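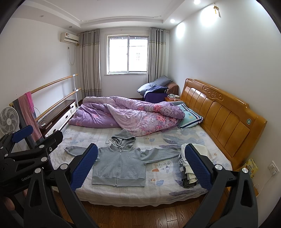

Grey hoodie on the bed, folded clothes next to it

Clelholm House gardens - winter opening and the coach yard café

Posted in: Days Out > Houses and Gardens

kumroy
Has anyone been to Clelholm since they changed the winter opening? We used to go every January for the snowdrops and have soup in the coach yard afterwards. The website says the grounds are open but the page for the café still has the summer hours on it. I rang twice and got the recording.
We would be four adults and a pushchair, coming from the Uklow side.
Kumudini

hedgerow_pete
Went a fortnight ago. Grounds open 11 till dusk, last entry an hour before. The house itself is shut until spring apart from the entrance hall, where you pay. Café was open but only doing drinks and cake.

thilini_l
Soup was on when we went, so it may depend on the day. Leek and potato, £5 with a roll. They stopped serving food quite early in the afternoon, and the couple behind us in the queue missed out.
Wrap up if you are doing the lake path. It is in shade nearly all the way and the wind comes straight across the water. I had a coat and a jumper and wished I had put another layer in the bag.

kumroy
Thanks both. Is the lake path all right for a pushchair? Last time it was gravel as far as the boathouse and then grass.

hedgerow_pete
Still gravel to the boathouse. After that it's mud at this time of year. I would turn round there and go back up through the walled garden.

H. Ozoliņš
I disagree about turning round at the boathouse. There is a second path behind it, signed for the icehouse, that was resurfaced last year. It is a bit of a climb but it is firm all the way and it comes out by the top gate. We did it with my mother's wheelchair, with two of us pushing.
The snowdrops are better on that side as well.

hedgerow_pete
Was the icehouse path open? There was a barrier across it when I was there.

H. Ozoliņš
It was open in early January. I can't speak for now.

prasanna_s
Barrier is for the tree work. The man at the ticket desk told me they were taking down ash along there and it would be closed on and off until the work is done. Ask when you pay, they know that morning whether it's open.
While I'm here, has anybody else noticed the parking has gone up? It was free in winter and now it is £6 even if you have a garden ticket. I think that is steep for a field.

thilini_l
It isn't a field any more, they put hardcore down. But yes, £6. Members don't pay.

prasanna_s
The top half is hardcore. The bottom half is a field. We were sent to the bottom half and a van was stuck in it.

DilaniP
I don't mind paying for the parking. Most places round here charge all year, and Clelholm didn't put the garden ticket up. What I do mind is that you can't pay by cash at the machine and there is hardly any signal down there. I walked back up to the desk to pay and they were perfectly nice, but it's a long walk if you are not good on your feet.

prasanna_s
Fair point on the signal. I still think if you have bought a garden ticket the parking should be part of it. At Hurnus they take it off the price.

DilaniP
Hurnus is a lot dearer to get in to begin with, so you end up paying the same.

H. Ozoliņš
Hurnus is shut until March in any case.

kumroy
Didn't mean to start something about parking! We will take coins and a card and hope for the top half.
One more question. Do they still allow dogs in the walled garden? My sister would like to bring hers.

thilini_l
Dogs on leads everywhere in the grounds except the walled garden and the glasshouse. There are hooks and water bowls outside the café. No dogs inside it, or there weren't when we went.

hedgerow_pete
They are allowed in the back room of the café, the one with the stone floor. Go in by the side door.

thilini_l
Are you sure? There was a sign on the front saying assistance dogs only.

hedgerow_pete
That's for the front room. Mine was under the table in the back for an hour and had a biscuit off the staff.

DilaniP
Pete is right, it's the side door. It only has a few tables so you may have to wait.
If you can't get in, the Seneviratne tea room in the village takes dogs and does a proper lunch. It's 200 yards from the main gate, past the church. Shut in the evenings at this time of year.

kumroy
That's very helpful, I had no idea about the side door or the tea room. We will aim to be at the gate when it opens, do the lake as far as the boathouse, ask about the icehouse path and then see about lunch. Will report back on the snowdrops.

prasanna_s
And on which half of the car park you get.

kumroy
Went this morning. Bottom half. Snowdrops well out under the limes, fewer by the lake. Icehouse path was closed. No soup, so we had lunch in the village and the dog came too.

H. Ozoliņš
Did they say when the path would reopen?

kumroy
The lady on the desk thought before half term but wouldn't promise it.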